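Laundry and Folding Helper Wanted, Part-Time, Curden House Guest Rooms

Come and fold with us!

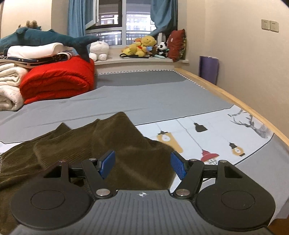
We are a small guest house with a big appetite for clean sheets, and we are looking for one more pair of careful hands to help us with the washing, the folding and the making of beds. If you are the sort of person who gets a quiet pleasure out of a well-stacked linen closet (and we know you're out there, we have two of you on staff already), please do read on, even if you have never been paid for this kind of thing before.

Curden House is on Prikance Street, a few minutes' walk up from the bus stop, in what used to be the Kyriakidis family home. We have 12 guest rooms on two floors and a laundry room at the back with a long table and a window that opens properly. Most of our guests stay a good while. They come for work or for family reasons, and they bring ordinary clothes with them, so besides the sheets and towels we wash a great many shirts, sweaters, corduroys and pajamas. A lot of the folding gets done right on the bed in the guest's own room, once the bed has been made up fresh, and the clothes are left there in a tidy pile or put away in the drawers, whichever the guest has asked for.

What you would be doing

You'd start at 9 in the morning by stripping the beds that are due for a change and getting the first loads going. While those run, you'd make up the beds again. Our sheets don't all match, I should tell you! Over the years we have gathered up plain ones, striped ones and quite a few with pictures on them, and guests tend to have their favorites, so we keep a list on the laundry room door of who likes what. Please smooth the creases out as well as you can by hand. We don't iron sheets unless somebody asks.

After that comes the folding. Corduroy needs a bit of patience, and I would rather you took your time over it. Shake it out, lay it flat, run your hand along the ribs so they all lie the same way, and fold it loosely so it doesn't get a hard line across the middle. Knits are folded and never hung. Anything with a missing button goes in the mending basket with a note pinned to it, and if you can sew a button on yourself we will be delighted, though we certainly don't expect it.

Hours and pay

The job is 16 hours a week, always mornings, finishing in time for lunch, which you are very welcome to stay for. We pay by the hour, every other week, and we'll go over the rate with you on the phone before you go to the trouble of visiting. Your first 2 weeks are paid training alongside one of our regular helpers, at the full rate. We would love to have you start in October, but if you need a little longer to finish up somewhere else, tell us and we'll see what can be done.

Who we hope to hear from

You don't need hotel experience. You do need to be comfortable on your feet, able to carry a full laundry basket up one flight of stairs, and kind and discreet around other people's belongings. You will be in guests' rooms and handling their clothes, and they trust us with that. We'll ask for one reference, which can be from a neighbor or a former teacher if you haven't worked in a while.

How to apply

Write us a short letter or stop by the front desk any morning before noon and ask for an application form. Tell us a little about yourself, which mornings suit you best, and when you could begin. If you'd like to see the laundry room first, ask at the desk and one of us will take you back there and put the kettle on. Our sister house on Lalloscombe Road may also need a helper for the winter, so please mention it if that side of town would be easier for you.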